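Notebook — sorting tray, second build
November, afternoon

Picked up from where Tin-yau left off in the morning. The first tray has gone in the recycling. Its walls were too high to reach over comfortably and one side had given way where somebody leaned on it.

The new one is cut from the side of a Skunura shipping box. Low walls on all four sides and no bottom, so things sit straight on the tabletop. I scored the folds with the back of a table knife and a steel ruler. Scoring with the blade went through the outer paper twice and I had to start that wall again. The piece I spoiled is in the scrap bin if anyone wants card for shims.

Joints: white glue first, clamped with clothespins for 18 minutes, then black cloth tape over the top. The glue by itself was no good. Pulled on the test corner with two fingers and it peeled apart with a layer of brown paper stuck to it. With the tape on it held a 2000 g bag of rice leaned against the inside, left there while I had lunch. The wall bowed a little and came back.

Tape notes, for whoever builds the next one:
Cut it with scissors. Torn ends lift.
Wrap from the outside in and press the fold down with a spoon handle.
Do the corners before the straight walls or the whole thing goes out of square. Mine is still out by a bit, I think at the back.

So-yul asked why we don't glue a floor in. We had one on the first tray and it sagged in the middle, and round jars wandered to the low spot and stayed there. The tabletop is flat. The drawback is that the tray slides if you bump it. She suggested two dots of putty under the front wall. Not tried yet.

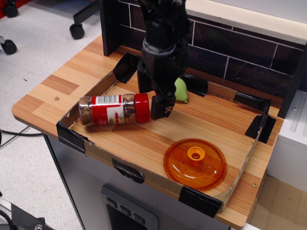
Tray no. 2 on the tabletop, red-capped jar lying on its side.

The back left corner needs redoing. The flap is partly folded up and the tape went up with it. I would sooner cut that tape off and start clean than put another layer over it.

Jars. The pantry box from Fudia is listed at 36 pieces, mixed sizes. Sun-ja wants the clear plastic ones kept together by cap color, and the labels left on. I had started soaking labels off the empties and have stopped. Three are already bare, sorry. They are on the windowsill with masking tape on them saying what they were.

Weighed one full jar on the kitchen scale, 248 g with the cap on. Scale was zeroed before and after. Didn't weigh any others, the battery light came on. Spare batteries are supposed to be in the Burnden tin but that has only picture hooks in it.

Lying down is the better way to keep the jars in the tray for now. The walls are too low to stop a standing one from tipping over the side if the table gets knocked — Dong-geon managed this with an empty one before lunch.

To do:
Recut the back left flap
Putty under the front wall
Batteries
Ask Man-sik if the Yang cartons are free, the card looked heavier than what I used
Write the cap colors on the shelf edge

Stopped at 4:40. Knife and ruler are back in the top drawer, glue is nearly out.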